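Wednesday, evening

Got to Plirness at 8 and had the first run going before the coffee was ready. The job this week is the cable handover, which Rastell wants in the set before we move on to anything with sockets. One arm holds the plug, the other comes up to meet it and takes it. We drive both arms by hand from the desk and the recorder saves every joint and every camera. A good one takes less than a minute. A bad one takes longer and still has to be labeled.

I did the morning block and Toon Verstraete did the afternoon. He is steadier than I am on the approach. I tend to close too soon and nudge the plug, and then the whole cable swings and I have to wait for it to settle. He told me to stop with the fingers wide open under the connector, count to two, then go up. I tried it his way and my last set before lunch was my best.

The plug is a USB one with the blue inside and a white strap around the top of the housing. I aim by the metal end, as it shows up well from the wrist camera even with the aluminum behind it.

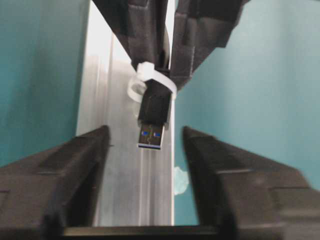
Counts

We ended the day with 73 recordings. The target was 60, so that's fine, but I threw out 6 after watching them back. Most of those were mine. In two of them I had started recording late and the arm was already moving, which is no good for training. The others were drops. Toon thinks we should keep drops in their own folder in case Herley wants examples of failure later. I moved them there and wrote it in the log.

After lunch we went over the bench itself. I want the layout to stay the same until the end of the week: rail under the arm, hub on the far side of it, cables running away to the right. If someone shifts the hub between sessions we end up with two kinds of data and have to sort them by hand, as we did in October. I wrote the layout on a card and left it by the keyboard.
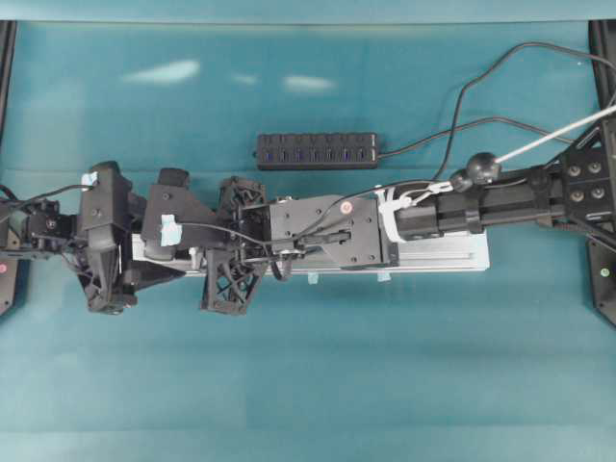

The bench from the head camera, with the hub above the arm and the rail below.

Copying the files took until almost six. The first training run goes on overnight with only today's recordings, mostly to check that the files load. I don't expect much from it. Tomorrow I start with the plug turned a little each time, and Toon wants to swap sides so the left arm gets some practice at taking. Need to bring more labels and my other glasses.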